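Truno G2 Parallel Gripper Kit: Review After a Brake and Grip-Loss Fault

Rated 2 out of 5

The Truno G2 is an electric two-finger gripper sold as a kit with a wrist flange, a controller board, one 24 V cable set and padded finger covers. Punatix distributes it. We bought two kits for a tabletop cell with a pair of arms and have been running them on soft-object handling since the spring. I wrote a short positive note on the kit after the first week. This review replaces it.

Mechanical quality

The housing is stiff and the finger carriage has very little side play. Stroke is adequate for foam, folded cloth and small boxes. The flange bolts on without an adapter, and the dowel holes line up, which was not the case with the Erar unit we used before. The finger covers wear at the leading corner and need to be replaced at intervals. Spares arrive in pairs and are reasonably priced.

Setup

Installation of the first kit took a morning. Most of that went to the connector, which is keyed but not clearly marked, and to the configuration tool, which loses its settings if the window is closed before the write finishes. The second kit took less than an hour. Grip force is set on a scale from 0 to 200 with no units given. The manual does not say how the scale relates to newtons, so we measured it with a load cell and made our own table.

The fault

In July, at 2,000 cycles on the second unit, the gripper lost holding force with a part in the fingers. The part was a foam block and nothing was damaged. The controller reported "grip OK" the entire time. It went on reporting this for 30 seconds with the fingers fully open.

We repeated the test with the arm parked low over the table and the area clear. The results were consistent:

- With supply voltage steady, grip holds.
- With a brief voltage dip, such as both arms accelerating together, the holding brake releases and does not re-engage.
- The status bit is latched at the moment of grip and is not refreshed from the position encoder. It stays true until the next open command.

The first two points are a nuisance. The third is a safety matter. Any program that uses the status bit to decide whether to move over a person, a fixture or another arm is relying on old information. The manual lists the bit as "live grip state", and on our firmware that is wrong.

There is a second, smaller problem. After the brake drops, the next close command runs at full speed regardless of the configured limit. Arif Sitompul, who wires our cells, found this with a pencil between the fingers. The pencil broke. I would not put a hand near the fingers of one of these after a power dip until the controller has been restarted.

Workarounds

We now run the gripper from its own supply, separate from the arm drives. This removed the dips and we have not seen a drop since. We also read finger position directly and compare it with the expected width of the part, and any mismatch stops the arm. Polling position adds a small delay to each pick - acceptable for our work, possibly not for fast sorting.

Foam is still the only thing we lift while the firmware question is open.

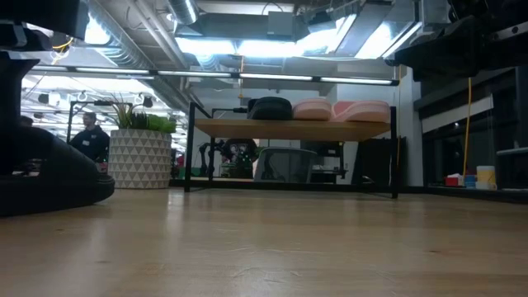 Foam pads on the shelf beyond the table, with the arm hardware at the near side.

Support

Punatix answered within a day and asked for a log. The log tool records commands but not supply voltage, so the first log showed nothing useful. We sent a scope capture with the second report. They confirmed the latched bit and said a firmware change was planned, with no date. They have not commented on the closing speed. The manual on their download page still has the original wording.

Alternatives

The Gunawan gripper costs more and weighs more, and its brake is spring-applied, so it holds on loss of power by design. Its configuration software is worse. The Erar unit has poor alignment but reports position honestly and has never dropped anything here. For new cells we are specifying the Gunawan.

Verdict

Good mechanics, weak controller. If you already own one, give it a separate supply and ignore the grip status bit. If you are choosing now, wait for the firmware change and test it under a voltage dip before the arm carries anything hard or heavy. I will change the rating if the new firmware passes the same test on both of our units.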